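Re: [himby-arms] Vameo finger kit - anyone bought it?

Hi Raíssa, all

Quick one before I have to go and let the plumber in. Yes we've got the kit, on the Livura arm, had it since August. Been doing bags all week so that's what you get. Answers to your questions under the pictures.

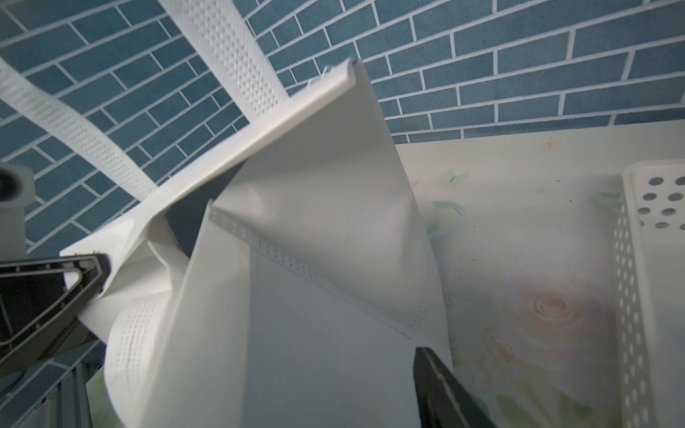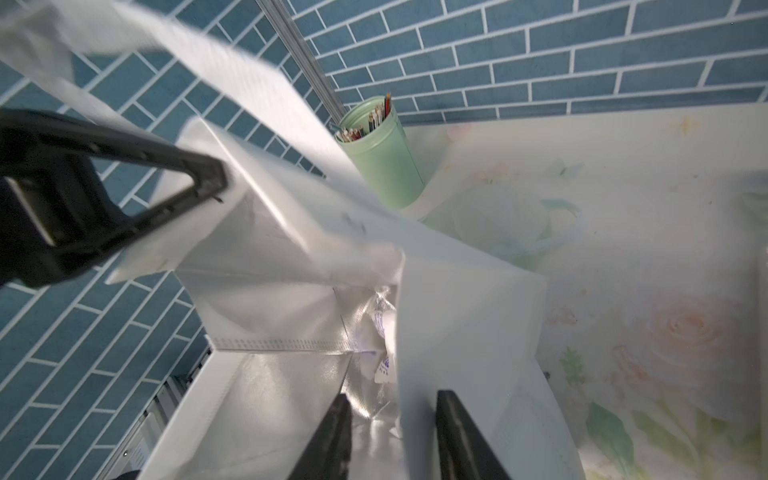 Both off the wrist camera, Vameo fingers, same sort of thing each time: white non-woven bag with the long handles.

On Monday Raíssa Batista wrote:
> Has anyone on the list paid for the Vameo finger kit with their own
> money? Begović are quoting me 400 for the set and I can't tell from
> the product page whether the fingers are any use on fabric. All the
> demos are cups and boxes. My stuff is shopping bags, tea towels and
> pillowcases. Also does the wrist camera see anything once you've
> closed on something big, and how bad is the fitting? Last kit I
> bought took me a whole weekend and a borrowed drill.
> Raíssa

Fabric - better than I expected, worse than the sales chap said. Non-woven is the easy case, it's stiff enough to hold a fold so the fingers have an edge to go for. Handles are fine too if you come in from the side. Come in from above and you push the strap flat on the table and then chase it about. Tea towels I'd call so-so. Pillowcases I haven't tried and wouldn't like to guess.

Opening a bag is the hard one. Getting hold of one side, ok. Getting hold of one side and ONLY one side, not ok, it likes to take both panels together and then you've got a very well held shut bag. I start with the mouth already a bit open now. Cheating maybe.

The foil lined ones are a pain for a different reason, the shine upsets my depth readings. Plain colour image copes. If your bags are the insulated kind, budget some time for that, Vameo can't help you and to be fair it's not their problem.

Camera - a big bag fills most of the view once you're on it. You can still see your fingertips, and usually a bit of table or wall round the outside, enough to know which way up you are. Not enough to see where you're going to put the thing down. I have a second camera off to one side for that. If you only have the wrist one then look first, remember, then grab.

One moan, the dark fingers. Lovely against a white bag, hopeless against anything navy. I asked Begović about a lighter set and they said they'd ask. That was 4 weeks ago.

Fitting: no drill. 4 bolts, one cable, and an adaptor ring that they forgot to put in my box. They posted one without arguing. The manual has you do the ring last, ignore that, ring goes on frist or you take the lot off again. Ask me how many times. Recalibrate the camera afterwards, the fingers sit further forward than the stock ones and it'll close short otherwise.

Wear. Passed 500 closes this week, tips look the same to me. Bolts wanted a nip up once.

Price: 400 is what I paid as well, they didn't budge. Check that's with the ring and with postage, mine was with one and not the other. Would I buy again, for bags yes. For tea towels only, I'd try and borrow a set before paying. You're welcome to come over to Himby and have a go on mine, bring your own pillowcases. Weekday mornings are best, not Monday.

If anyone has got the fingers going on wet cloth pls shout, I've got someone asking and no idea what to tell him.

Got to go, doorbell

Tom

_______________________________________________
himby-arms mailing list
To leave, send a message with "unsubscribe" as the subject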